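The Night Setting

The cell at Cirnmont had two arms and one bad cable, and for most of February I didn't know which cable it was.

I had the evening shift by then. Sesau paid a bit more after six, and the building was quiet enough to hear a servo complain.
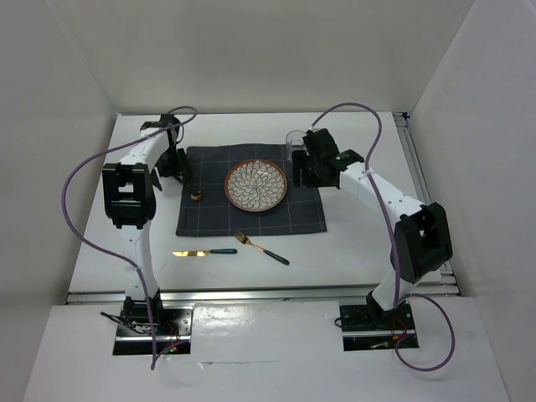
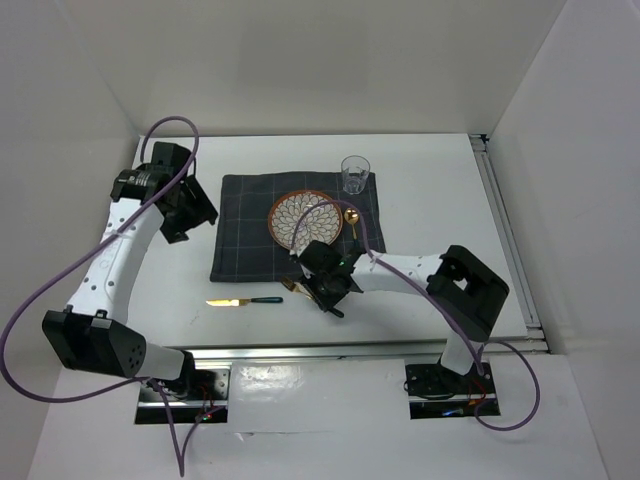 Two arms, one place setting.

Reading time: 2 minutes

The fault came up as 538 on the log, and the manual gave it one line: loss of position, check connection. It never said which connection. Each arm had a purple cable running from the gripper back to the base, with enough slack left in it to reach the far side of the table, and any of the plugs along the way could be the one.

I started with the plate on the mat and the knife and fork on the bare table, same as every night. Then I ran the setting program and stood with my hand on the stop.

It ran clean. It ran clean again. I made tea and came back and it was still running clean, which was worse, as I'd already written in the book that the cell was down.

My father repaired milking machines around Nevton. He used to say a fault that hides is only waiting for you to pack up the van. I packed up the tools, put on my coat and turned off the bench lamp. The right arm stopped dead over the mat.

I took the coat off again.

The job after that was slow. You power down, wait for the lights on the base to go out, and put a strip of tape across the joint so you can tell later if it has moved. Then you follow the cable with your fingers. I went from the gripper along the link, past the big housing, down the outside to the base plate. At every clip I bent the cable a little each way and watched the meter. I got to the bottom and the needle hadn't shifted.

I did the left arm too, though it had never faulted. That was the rule my father had, and I've never been able to drop it.

It was after two when I thought to try the right one with the wrist turned over, the way it sits when it reaches for the fork. The cable twists there. It only twists about as much as you'd twist a tea towel, but the arm does it 960 times in a shift. I turned the wrist by hand, and the needle dropped and came back.

There was no spare on the shelf. There was an order form from Han with 12 cables on it, dated before I'd started, and no signature at the bottom. I signed it. Then I cut back the sleeve near the plug, found the cracked conductor, made a new end and let the slack out by a hand's width so the wrist could turn without pulling.

I started the program again at ten past four. The arm went down for the fork, turned its wrist and closed on the handle. I let it go through the whole setting, then through it again, and sat on the stool to fill in the book.

Under Cause I wrote: cable, right, wrist end. Under Action I wrote: repaired, replace when parts come. There is a third box, Remarks, that the night people leave blank — I'd always left it blank myself. I wrote down that the fault only showed with the wrist turned over, and how far, and that the left cable was the same age.

Then I turned off the bench lamp and stood there in my coat until it had set the place once more.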